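Home Forum > Heating, Damp and Air > Windows wet every morning, is the wall unit worth the money?

kettle_and_key
Posted 2022-10-23

Hello to all. I have read this forum for a long time, but I never wrote. Please excuse my English, I try to be exact.

We live in an apartment in Jusstead, second floor, corner of the building, so two of the living room walls are outside walls. The windows were replaced by the previous owner and they close very well, maybe too well. When the outside temperature goes down, the glass in the bedroom is wet every morning at the lower edge, and last February we found black spots in the corner behind the wardrobe. I cleaned them with alcohol and they did not return in summer, but now the wet glass is back and I am worried for the winter.

A company came to look. They offer a Trarkutier unit, which is a small ventilation box through the outside wall with heat recovery, one in the bedroom and one in the living room. The price is 2,559 dollars with drilling and with painting of the inside wall. For us this is a lot of money, so I want to do the thinking before I sign. I have written down what we tried until now and what I would like to ask.

What we tried

1. Opening the windows wide for ten minutes in the morning and again in the evening. It helps the bedroom. In the living room I see less difference, and on windy days everybody complains that the heating is for the birds.

2. Moving furniture away from the outside walls. The wardrobe now stands a hand's width from the wall. In the living room we moved the sofa and the small things also, so that the air can go behind them. 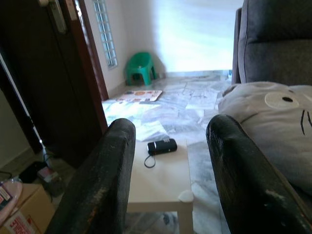
3. Drying the laundry in the bathroom with the door closed and the fan running. The fan is old and I am not sure that it takes out much air. A sheet of toilet paper stays on the grille, but not very strongly.

4. Keeping the bedroom door open at night. Before, we kept it closed and the radiator off, because we like to sleep in a cold room. I learned later that this is the worst combination.

What I want to ask

Is the wall unit worth the price for two rooms? Is it loud at night? The paper says 38 decibels at the highest level, but the paper does not say how loud it is at the level which one really uses. And would a dehumidifier do the same for less money? At Hidgate they have one of 12 liters that looks good to me, but I do not know if this size is too small or too big.

Thank you for reading so far.

gutterspout
Hi and welcome. Your English is fine.

Wet glass at the lower edge on a cold morning is pretty normal with two people sleeping in a room. The black spots are the part I would take seriously. Do you have a humidity meter? Buy one before you buy anything else, a cheap one is good enough. Put it in the bedroom, not on the windowsill and not above the radiator, and write down the number when you go to bed and when you get up. Do that for two weeks. Without the numbers we are all guessing, and so is the company which gave you the offer.

Did they measure anything when they came?

kettle_and_key
They did not measure. The man touched the wall with his hand and said it was cold. I also could do this.

I will get a meter. I have had the idea before, but I thought it was a toy.

plasterdust
I have the Trarkutier in my bedroom, three winters now, so I can tell about this one. On the lowest level I hear it only when the room is completely quiet, something like a computer that is standing in the next room. On the middle level my wife wants it off. On the highest level nobody can sleep, but you need the highest level only after cooking or if you had guests.

It did solve the wet windows. I do not clean the glass any more. But I must say two things against it. The filter costs more than I expected and you should change it every 6 months, in my street more often because of the traffic. And on very cold nights, the unit stops the incoming air to protect itself from ice, and these are exactly the nights when you want it.

If I had to pay your price I would think again. I drilled the hole myself, with a rented drill.

oldflat_newpaint
I disagree with most of this thread, sorry. A ventilation box for a corner apartment with one cold corner is a medicine for the wrong illness. The wall is cold. Warm air comes to the cold wall and leaves its water there. You can change the air all day and the wall is still cold.

First question should be what is in the wall. What year is the building? Is there any insulation outside? If the owners' association plans to insulate the facade in the next years, then you drill two holes now and someone has to work around them later. Ask this before you sign anything.

gutterspout
Yes and no. The cold wall is a reason, but if the air is dry enough then even a cold wall stays dry. That is why I want the numbers. If the meter shows fifty percent in the morning and there are still spots, then you are right and it is the wall. If it shows seventy, it is the air.

oldflat_newpaint
At fifty percent I would still put the radiator on. People close the bedroom radiator to save money and then pay a painter.

kettle_and_key
I have asked our building manager. No plan for the facade, and the roof comes first, which everybody here has known for years. The building is from the sixties, brick with plaster, and nothing on the outside. So the wall is cold and it will be cold for a long time.

The meter is here now. I put it first in the bedroom and after one week in the living room, on the shelf beside the sofa. The bedroom was at sixty-eight in the morning with the door closed and sixty-one with the door open. I was surprised that the door makes so much. The living room stays under sixty, except when we cook with no lid on the pot, and then it climbs fast and needs the whole evening to come down.

So my feeling now is that the living room does not need a unit at all, and the company wanted to sell me two because two is more than one.

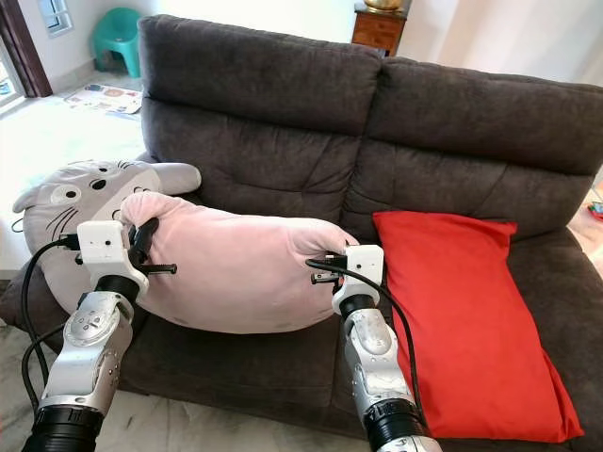 plasterdust
Then I would ask them for a price for the bedroom only. It will not be half, because they must come with the drill and the dust cover anyway, but it should be much less. Mine has worked well alone. The living room gets some of the effect if the doors stay open.

About the dehumidifier, 12 liters is what they take out per day in a warm and very wet test room. In a bedroom in winter you will get maybe a quarter of this. It is still enough for your case, I think. But you must empty the tank, and it makes more noise than the wall unit, and it does not bring you fresh air. My mother has one and she runs it while she is at work, with the bedroom door closed. It works for her.

tealight99
I had the dehumidifier from Hidgate and returned it. Not because it was bad, it took plenty of water. The noise was a deep hum which I could feel in the floor, and the neighbor below also asked me what I bought. If you go this way, put something soft under the feet, and check that they take it back after you used it. They took mine without discussion, but I had to pay the shipping.

Now I use a better bathroom fan, with a sensor which starts it by itself when the air is humid. It is a Paracha, the round one. It runs after the shower until the air is dry and not until somebody remembers to switch it off. For me this gave more than anything I did in the bedroom, and it was the cheapest thing of all.

kettle_and_key
This is interesting for me, because of the laundry. Does the Paracha go into an old duct? Ours is a common duct for all the floors, and I think the diameter is small. I do not want to blow my shower air into the kitchen of the person above me.

tealight99
It has a flap at the back, which closes when the fan is off. Mine is also on a common duct. But please ask the building manager, because in some houses there is already a big fan on the roof, and then you are not allowed to connect your own. You hold your hand on the grille with the fan off. If it still pulls, there is one on the roof.

oldflat_newpaint
Good advice with the duct. I still say heat the corner. Put the radiator in the bedroom on low and leave it, day and night, and look at the meter again. It costs you nothing to try for two weeks, or it costs you a little gas. If the morning number goes under sixty and the wall behind the wardrobe is dry when you touch it, you have saved a lot of money.

And do not paint over the old spots with normal wall paint. Clean, let it dry for some days, then a silicate paint, which does not feed the mold. The plastic paint from the big stores closes the wall and it comes back under it.

gutterspout
Silicate paint does not stick on old latex paint, so find out first what is on the wall. Otherwise it falls off in pieces in spring. I have made this mistake in my own hallway.

oldflat_newpaint
True. Scrape a small place first, and if it comes off like a skin, it is latex and all of it has to go.

kettle_and_key
It comes off like a skin.

Then my plan is the following. The radiator in the bedroom on low from today, door open at night. I will speak to the manager about the duct and ask what fan is permitted. I have written to the company that I do not sign now, and I asked for a price for one unit, bedroom only, so that I have it on paper. They answered that the offer for two is valid until the end of the month - I think they say this to everybody.

One more question, for plasterdust. When your unit closes because of ice, do you then open the window by hand, or do you just wait?

plasterdust
I open the window in the morning, as before. It happens a few nights in a winter. Also look from which side your wind comes, because on the windy side of the house I hear the outer cover rattle a little. I put a strip of foam behind it and it is better, but not gone.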